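Filtrer un jeu de démonstrations à deux pinces avant l'entraînement

Le code qui suit suppose que vous avez déjà enregistré vos démonstrations avec deux pinces tenues à la main, une par main, et que chaque séquence contient les images, l'ouverture des doigts et un horodatage. Chez nous, la tâche consiste à saisir un petit bloc au-dessus de la table, puis à le passer d'une pince à l'autre. La méthode marche pour d'autres gestes, à condition de revoir les seuils.

Étape 1. Recaler les horloges. Ouvrez et refermez les deux pinces en même temps au début de chaque prise, puis alignez les courbes d'ouverture sur ce pic. Le script recale.py de Gritivier le fait tout seul si le pic tombe dans la première seconde.

Étape 2. Retrouver la pose de chaque pince. Les cubes blancs portent des marqueurs carrés dont l'identifiant doit être unique dans la pièce. Mesurez une fois pour toutes la transformation entre le cube et le bout des doigts, et rangez-la dans le fichier de calibration. 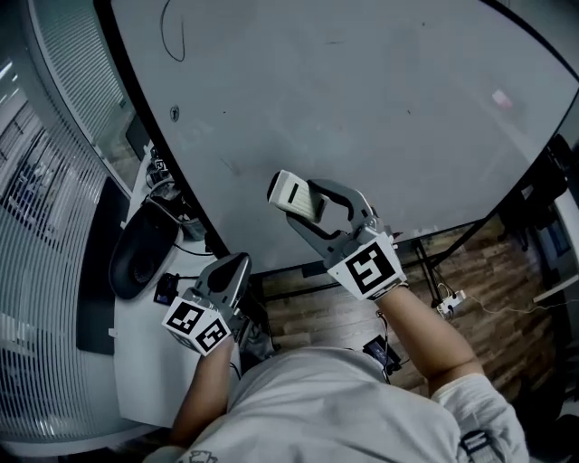 Un marqueur peut disparaître quelques images quand le poignet tourne. Jusqu'à 9 images manquantes, nous interpolons — linéairement pour la position, par slerp pour la rotation. Au-delà, la séquence est coupée en deux, et chaque morceau repasse par le filtre.

Étape 3. Rejeter les prises incohérentes. On calcule la distance entre les deux pinces à l'instant du passage et on écarte tout ce qui sort de l'intervalle choisi. Sur nos 2 090 séquences de départ, il en est resté 1 651. Regardez à la main un échantillon des rejets avant de les supprimer ; nous en avons relu 36, et plusieurs étaient récupérables après correction de l'horloge.

Étape 4. Comparer. Entraînez la même politique sur le jeu brut et sur le jeu filtré, avec la même graine et le même nombre d'itérations. Sans ce témoin, impossible de savoir ce que le filtre apporte.

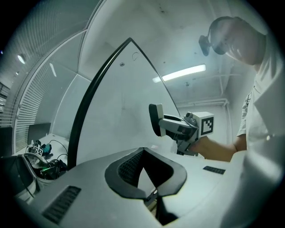 Evdokia Tzanetos objecte que la comparaison reste biaisée tant que les deux jeux n'ont pas la même taille, et qu'il faudrait ajouter un troisième entraînement sur un sous-ensemble brut tiré au hasard. Elle a raison, l'option --tirage sert à cela. Indiquez le nombre de séquences du jeu filtré et relancez l'étape 4.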